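Status: working draft, last edited Mar 19, 2026. Field names may still change before the 1.0 tag.

# gokano-contrast

A small set of color pairs and reading-speed measurements for text and simple shapes on dark backgrounds. The set was built for the Gokano display theme and is kept separate so that other themes can use it without pulling in the rest of the code.

Maintainers: Audrey-Anne Gosselin (data, schema), Mervyn Clegg (scripts, releases).

## Contents

| Path | What it holds |
|---|---|
| `pairs.csv` | 326 foreground/background pairs |
| `trials.csv` | one row per reader per pair |
| `readers.csv` | age band, corrected vision (yes/no), display type |
| `scripts/` | conversion and plotting |
| `CHANGES.md` | edits by release |

All files are UTF-8 with Unix line endings. Decimal separator is a period. Empty cells mean the value was not recorded; zero means zero.

## Fields in `pairs.csv`

- `pair_id`: string, stable across releases. Retired IDs are not reused.
- `fg`, `bg`: six-digit hex, lowercase, no leading `#`.
- `ratio`: contrast ratio computed from relative luminance, two decimals.
- `family`: one of `neutral`, `maroon`, `navy`, `green`, `brown`.
- `source`: `agbayani` for pairs taken from the Agbayani print palette, `clenden` for pairs added during the Clenden sessions, `derived` for interpolated values.

The `derived` pairs fill gaps in the ratio range and were not picked by eye. Drop them if you need only colors that were in use somewhere.

## Fields in `trials.csv`

- `reader_id`: matches `readers.csv`.
- `pair_id`: matches `pairs.csv`.
- `ms`: time from display to key press, whole milliseconds.
- `correct`: `1` or `0`.
- `order`: position of the trial in the session, starting at 1.

Trials shorter than 200 ms are marked `early` in the `flag` column and kept. Filter them out before computing means. Each reader took a break after every 30 trials, and the first trial following a break tends to run slow. `scripts/clean.py --drop-first` removes those rows.

## Install

```
git clone <your mirror>/gokano-contrast
cd gokano-contrast
python -m venv .venv
. .venv/bin/activate
pip install -r requirements.txt
```

The scripts run on Python 3.10 and later. There is no compiled code.

## Usage

Clean and merge:

```
python scripts/clean.py trials.csv --drop-first -o clean.csv
python scripts/merge.py clean.csv pairs.csv -o merged.csv
```

Plot one family:

```
python scripts/plot.py merged.csv --family maroon
```

`merge.py` loads everything into memory. Pass `--chunk 1000` on machines where this is a problem. Output is identical either way, apart from row order.

## Known limits

1. All sessions used the same room lighting. Results should not be applied to outdoor screens.
2. Gamma was checked at the start of a session and not at the end.
3. The `brown` family has few pairs with a ratio under 3.00. Fits in that range are unstable.
4. Ratio alone is a poor guide at the dark end. Dark gray on deep maroon can lose its lower edges while pale gray and white hold up well, so check shapes as well as text. 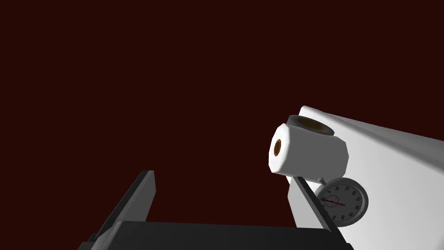
5. Reader age is stored in bands only. The exact values were deleted after the bands were assigned and cannot be supplied.
6. Two display types are listed in `readers.csv`, and they were not balanced across readers. Include `display` as a factor in any model.

## Versioning

Patch releases fix typos and scripts. Minor releases add pairs. A change to an existing `fg` or `bg` value gets a new `pair_id`, and the old row moves to `retired.csv`. The next minor release is planned for April and will add a `Prandidska` source value for the newer palette.

## Reporting errors

Open an issue with the `pair_id`, the release tag and the value you expected. For script failures, include the full command and the Python version. Send schema questions to Audrey-Anne and build problems to Mervyn.

## License

Data: CC BY 4.0. Scripts: MIT. See `LICENSE-DATA` and `LICENSE-CODE`.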